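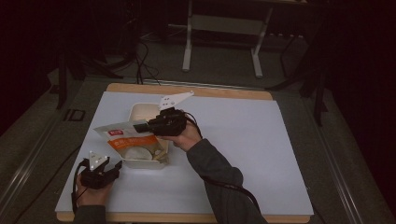

BRIDENCOMBE — February

Nakpan, the gripper build: gallery page two

Both hands are running! The first page of this gallery stopped at the point where we had a left gripper, half a right gripper and a bag of springs that were the wrong length. Now there's a pair, and the pair can work on the same job at the same time. For anyone new, Nakpan is our set of hand-held grippers, designed and put together on the back benches at the Tisberg shared workshop. You squeeze, the fingers close, and the motion gets saved so that a robot arm can learn from it later on. The arm is its own project (it's called Ornance, and it gets its own page when it has an elbow).

Two hands, one gripper on the package: the right gripper has its jaw at the top edge, with the container sitting on the white board. The white triangular plate with the dots on the left gripper is a marker plate. Its shape went through more drafts than any other part in the build, and I'd still like to take a little off the corners.

Mitra Hosseinzadeh drew the finger linkage and I love it. The old one used a rack and pinion, fine on paper and gritty in the hand after a week of plastic dust. The new one is all pivots. You can feel the fingers touch something before you see them touch it, and once you've felt that you start picking up everything on the bench just to try it out — pens, washers, somebody's sandwich in its wrapper. Printing the full pair took 1103 grams of filament, counting the failed left housing that came off the bed at two in the morning with a corner curled up like a leaf.

Cables are the part we're least proud of. They run back along the forearm, and they behave well enough until you reach across yourself, and then the loop wants to catch on your wrist. Ayodele Adeyemi has a sleeve clip on the printer as I write this. Version 6 of the clip, if I'm reading the file name right. The earlier ones all held the cable beautifully and let go of the sleeve.
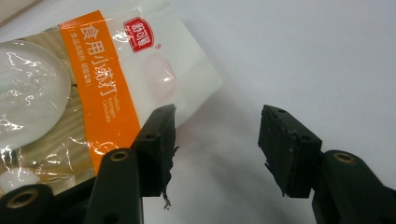
Finger pads have taken over my life this month. We wanted a surface that grabs slick packaging without having to crush it, so the test shelf is full of groceries, and shiny bags are the toughest customers on it: they wrinkle, they slide, and the contents move around inside while you're trying to lift. The baking soda bag with the orange band is a good one to practice on, all glossy creases. You can also see how ragged the pads have gotten, with strips of black stuff hanging off the bottom edges of both and scuffs along the right one. They still grip, but those strips get in the way at the tip, so the next pads will have the covering tucked under and clamped.

The little brass rings in the finger arms are threaded inserts, and they were worth every minute with the soldering iron. On the first prototype we ran screws straight into the plastic, and after a few pad changes the holes were mush. With the inserts I can swap a pad while the kettle boils. If you're copying the build, go in slowly, keep the iron straight up and down, and stop just before the insert sits flush. Press it the rest of the way with something flat and cold. I use the back of an old chisel.

A few things people asked after page one:

The fingers are printed solid at the pivots and much lighter everywhere else. Solid all the way through made the whole thing nose-heavy, and your thumb complained within ten minutes.

Yes, you can build just one. Plenty of jobs only need one hand. But pulling a package out of a tight container is so much nicer when the other gripper can come in and hold something steady, and it's also a lot more fun to watch.

Left-handed users, we hear you. Teresa Keogh is a lefty and has been testing the grips from the start. The two housings are mirror images, so the trigger feels the same on either side.

Part files are on the shared drive in the folder marked Nakpan, along with Mitra's linkage drawing. The drawing has one pivot hole shown a hair too small. Drill it out or reprint, either works, and I'll fix the file once the new pads are done.

Next up are the pads, the sleeve clip and a proper go at drawstring bags, which have beaten us every time so far. If you're in the workshop in the evening and the grippers are on the bench, pick them up and have a try. Just unhook the cables from the chair first.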